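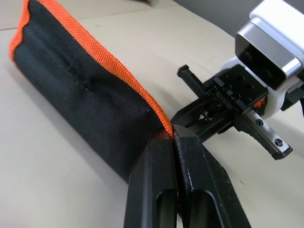 How to load and close a small tool roll so the tips stay good

When I started to repair small electronics at home, I kept all my tweezers in a glass jar with the points up. Two of them got bent in the first month, and my thumb was not happy either. Now I use a fabric roll with sewn pockets and a strap of loops across the middle. It takes less space than a jar and it goes in my backpack. I will write the way I do it, step by step.

1. Clear a flat place. You need more room than you think, because the roll is much longer when it is open. Shake it out first over the trash can. Solder crumbs like to hide in the bottom of the pockets.

2. Open the roll fully and turn the flap back. Press the creases with your hand until the cloth lies flat.
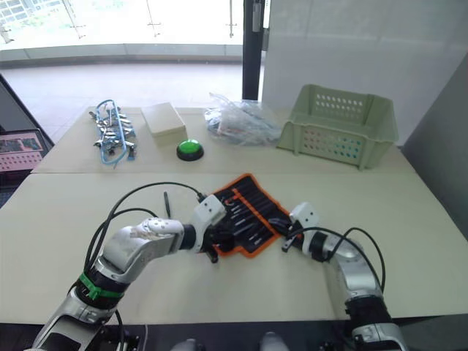
3. Sort the tools by length before you put anything in. I lay them next to the roll in the same order they will have inside. Long straight tweezers go at one end, the short ones together, and the curved ones where I can find them without reading the label.

4. Slide each tool under the strap first, and only then push the handle down into its pocket. If you do the pocket first, the tip catches in the weaving and pulls the threads. Mine has already a few loose threads from this. You can cut them short with small scissors, but please don't pull.

5. Put the plastic caps on the finest points. If you lost the caps — I lose them always — a short piece of heat-shrink tube, not heated, does the same job.

6. Fold the flap over the tips. Then roll from the end with the thickest tools, slowly, and keep the edges even. A roll that starts crooked will be more crooked at every turn, and it is faster to open it and begin again.
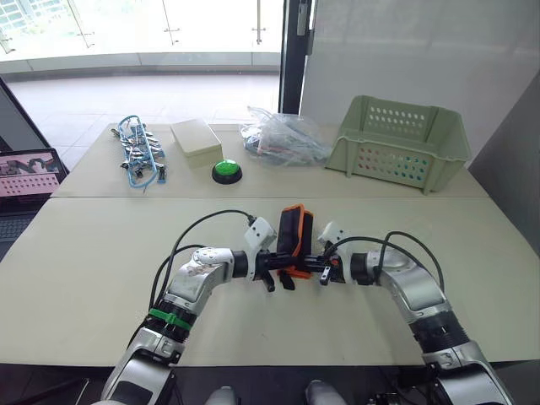 7. Hold the closed roll by both sides and shake it gently. If something moves, a tool is out of its loop. Open and look before you put it in a bag.

How many tools is too many? My roll can hold 18 if I force it, but then it does not close well and the stitches suffer. I leave some pockets empty on purpose. Heavy things like pliers should travel separately.

For cleaning I use a soft brush and a damp cloth, no machine wash. Leave it open overnight so the pockets dry inside too, otherwise you will see rust on the tips.
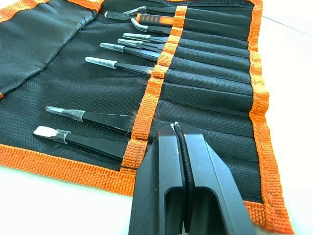 Nhung Mạch: Thank you for step 4! I was always doing the pocket first and wondered why the strap became so hairy. One thing I do different, I keep the curved tweezers at the outside end, so I can reach them with the roll only half open.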